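Nidura Tabletop Books: Data Card

Version of 17/04/2021
Maintained by Veronika Koller and Czesław Sadowski

Summary
Nidura Tabletop Books is a collection of color images of books and bookstands on tables. It covers the everyday work of putting books on a stand and clearing them from a work surface. The collection holds 3,000 images from 32 sessions.

Contents
The books are hardcovers and paperbacks in mixed sizes and colors. They may be lying flat, standing on a stand, or held above the table. Small household items share the table in many sessions and are labeled only as "other."

Labels
Each image has one text file with the same base name. The fields are:
item: book, stand, or other
binding: hardcover, paperback, or unknown
placement: flat, on stand, held, or unknown
color: main cover color in plain words

Labels were entered by Elvia Cisneros and checked by Braulio Manríquez. Where a cover could not be judged from the image, the field is set to unknown. Titles and authors are not recorded.

Known limits
Daylight from windows changes the look of glossy covers. Small print is often unreadable, and the images should not be used to test text recognition. Nearly 110 images have no placement label; these are listed in missing.txt.

Corrections
Please send the image name and the proposed label to the maintainers. The next revision is planned for November.

Sample image 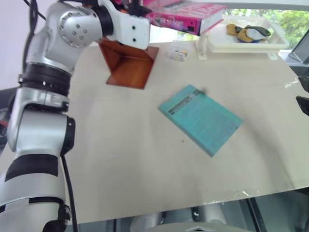 Pink hardcover (held), brown wooden bookstand, and turquoise-blue paperback (flat).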